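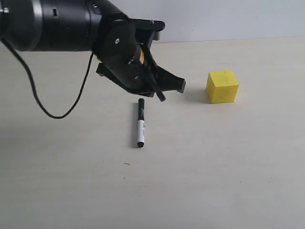

Kitchen and Break Room Walk-Through, with my comments

Okay, round two! I did this one with a mug of tea in one hand and the clipboard in the other, so forgive the handwriting if you ever see the paper copy. I've typed it up the way I walked it, starting at the back door. Each item has OK, FIX or WATCH next to it, and then whatever I felt like saying.

1. Back door opens fully, nothing stacked behind it – FIX
Recycling again. I moved the flattened boxes myself, but they'd been there long enough to have a coffee ring on top. Please take them all the way out to the bins.

2. Fire extinguisher on its bracket, tag readable, needle in the green – OK
Tag's a little faded but I could read it fine. Serial ends in 1336, same as on the list.

3. Fire blanket by the stove – OK
Still in its pouch, tabs hanging down where you can grab them.

4. Stove knobs all turn to off and stay there – WATCH
Front left is getting loose. It still clicks, but you have to lean on it a bit. I put in a repair request with Birum (ticket 2228) and I'll nag them if I don't hear back.

5. Fridge temperature – OK
Thermometer on the middle shelf said 3 degrees Celsius. Lovely. Whoever turned the dial down after my last grumble, thank you!

6. Food labeled with name and date – FIX
Oh boy. There were tubs in there with no name, no date and, in one case, no lid. Write on the tape before you stick it to the tub (it's so much easier) and put the pen back on the hook when you're done.

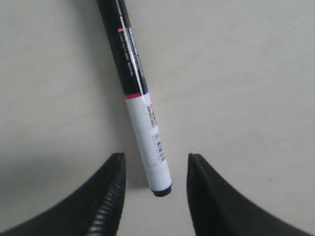
Facilities and Safety Team, Cikach Building

7. Sink drains, no leaks in the cabinet underneath – OK
I stuck my whole arm in there with a paper towel and it came out dry.

8. Dishwasher door seal – WATCH
There's a small split at the bottom corner. I ran a short cycle and saw no water on the floor, so keep using it, but if you find a puddle, mop it up and tell me right away.

9. Outlets and cords by the counter – FIX
The toaster and the kettle were both plugged into one power strip. No, no, no. They each get a wall outlet. I've taken the strip away and it's on my desk if somebody needs it for a lamp.

10. Microwave clean, door latches, plate turns – OK
Clean! I nearly took a picture. Yiran Tan tells me the Nondero people scrubbed it after their soup lunch, so a big thank you to them.
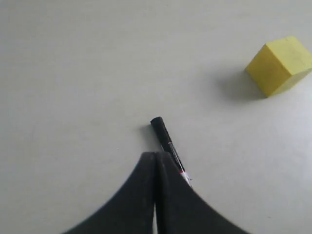

11. First aid box stocked – FIX
Only 2 of the blue bandages left, and the burn gel is past its date. I've ordered both. Until they get here, there's a full box at the Lü front desk, and they don't mind at all if you come over and borrow from it.

12. Floor dry, mats flat – OK
The mat by the sink curls up a little on one side, so I flipped it over and it's behaving for now.

13. Step stool – OK
Feet are good, no wobble. Please use it and stop climbing on the chairs (you know who you are).

14. Lights and exit sign – OK
All working. The tube over the pantry shelf takes a second to wake up, but it gets there.

Fixes are due before the next walk-through. If one of them has your name on it and you're stuck, come find me, I'm usually in before the coffee's made.

Checked 27 August 2025. Second reader: Yiran Tan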